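Brorkik Fitted Indoor Car Cover
For classics, weekend cars and anything that spends the winter under a roof

I've been selling covers out of the Tondport shop for nine years now, and the Brorkik is the one I put on my own car. She's a little two-door with original paint on the doors and not-so-original paint everywhere else, and I fuss over her more than I should. I used to throw an old flannelette sheet over her (don't do it, the dust goes straight through!) and then I had a string of cheap universal covers that fitted like a tent. The Brorkik was the first one that looked as though somebody had met the car before they cut the cloth.

It's a soft stretch knit with a brushed lining, elastic right around the hem, and mirror pockets you can order or leave off. I leave them off. My mirrors are tiny chrome things and the stretch goes over them without any trouble. 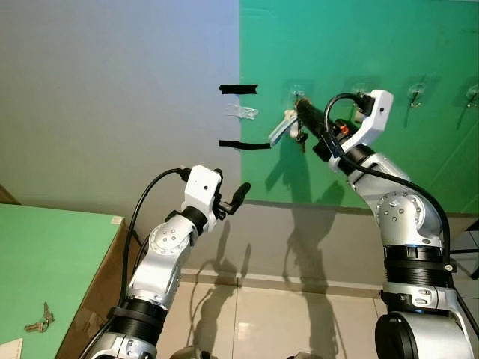

Sizes and colours

We keep five sizes on the shelf, from small roadster up to full-size wagon. Measure from bumper tip to bumper tip with a tape held straight, and don't follow the curves of the body or you'll end up a size too big. If you've got overriders or a continental kit, include them. Stuck between two sizes? Go down. The knit has plenty of give and a snug cover moves about less.

Colours are charcoal, deep red and racing green. Hanan Masri, who does our sewing, can add piping in a contrasting colour for $35, and she'll match a scrap of your trim if you post one in. Allow 30 days for piped covers, a bit longer if you order in October when all the show cars are getting tucked away.

Putting it on

Start at the front. Hook the elastic under the bumper, walk the roll back over the bonnet and roof, then pull the tail down last. Make sure the car is clean first, and I mean properly clean - grit under a soft cover is still grit.

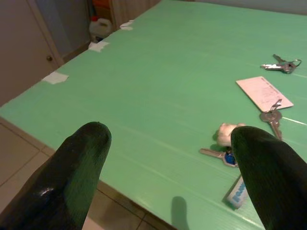
Before the cover goes over, have a look at what's lying on the car or likely to end up there. I've scratched a boot lid with my own belt buckle, and Boris Perić, who has bought three of these from us, did his bonnet with a garage remote he'd put down for a second. Keys are the worst of the lot, and a few scattered on a green plastic sheet like that are far better off than on your guards. Find them a spot on the bench and stick to it. I also tape over the sharp end of the aerial, or take it off altogether if it unscrews.

Washing

Cold machine wash, gentle cycle, no fabric softener. The wagon size won't fit in a small home machine, so take it to a laundromat. Line dry in the shade. Mine has been through the wash more times than I can remember and the elastic is still good.

What it won't do

It isn't waterproof, so please don't leave it on a car parked outside. For that you want the Gounder outdoor cover, a heavier thing with welded seams and tie-down straps. I'd also steer clear of the Brorkik if your garage gets damp. Sort out the damp first, then come and see me.

Price and delivery

All five sizes are $200 and come with a drawstring storage bag. Pick up from the shop or we'll post it. Exchanges are fine if the size is wrong, as long as the cover hasn't been washed. Ring and ask for Anitha Bhat if you'd like to feel the fabric before you buy, and she'll pop a swatch in the mail.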